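그리퍼 패드 비교 중간 소식 (바쁜 분은 맨 아래만)

핸드헬드 쪽, 파란 패드로 검은 천 집기. 침대 위 작업 계속.

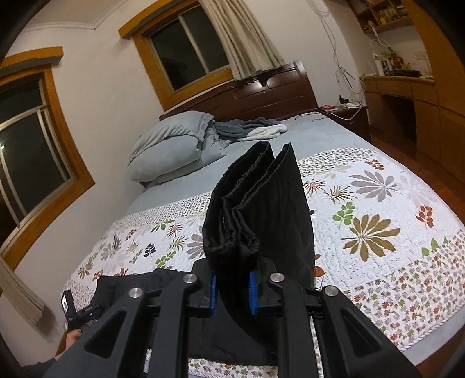
얇은 천을 집을 때 평평한 패드와 골이 있는 패드 중에 뭘 먼저 써봐야 하나요?
골 있는 쪽부터 권합니다. 천이 골 사이로 살짝 눌려 들어가서 옆으로 덜 밀립니다. 평평한 패드는 종이나 비닐 포장 쪽에서 다시 보는 걸로.

지금까지 정리. 8월에 Skitell 패드로 시작했고 그때는 책상 위 물건만 했음. 옷은 이번 달부터. 누적 1,031회, 목표는 3,000회. 멀었습니다. 한 묶음을 200회로 끊고 묶음마다 패드 상태 확인, 나사 조임 확인. 지난 묶음에서 링크 쪽 나사가 하나 풀려 있었는데 언제부터인지 모름. 그 묶음은 따로 표시해 두었으니 학습에는 일단 넣지 마세요.

Vidden 그리퍼와 비교하면 Vidden이 가볍고 손목이 편함. 대신 손가락 끝이 두꺼워서 바닥에 붙은 천 밑단은 잘 못 집습니다. 접힌 부분, 솟은 부분은 둘 다 괜찮고요. 검은 옷은 카메라 노출이 여전히 골치. 검은 그리퍼에 검은 천이면 손가락 경계가 뭉개지는 경우가 있어서 Christos Papadakis가 노출 고정값을 다시 잡는 중입니다. 파란 패드는 그래도 잘 보인다고 함. 회색 패드는 보류.

컨트롤러는 Valness 그대로. 펌웨어 올리고 나서 트리거 반응이 조금 늦어진 느낌인데 느낌뿐이고 측정은 안 했습니다. 측정해 주실 분 구함. 로그 폴더 이름 규칙 바뀐 것도 확인 부탁드려요, 자꾸 예전 이름으로 올라옵니다.

다음 차례는 수건, 양말, 후드티. 후드티는 끈 때문에 따로 할지 아직 못 정했어요. 무늬 있는 이불 위에서도 하고 단색 위에서도 해야 하는데 단색 쪽이 많이 모자랍니다. 집에서 하시는 분들 단색 시트 있으면 깔고 14회만이라도 부탁드림니다.

여분 패드는 Thomas 창고 둘째 선반. 가져가면 꼭 적어 주세요. 트리거 마운트 예비품은 다 떨어졌고 주문 넣어 놨음. 질문은 Christos Vlachopoulos한테, 메일 말고 채팅으로. 메일은 연휴라 답이 늦을수 있습니다.

2023년 12월 26일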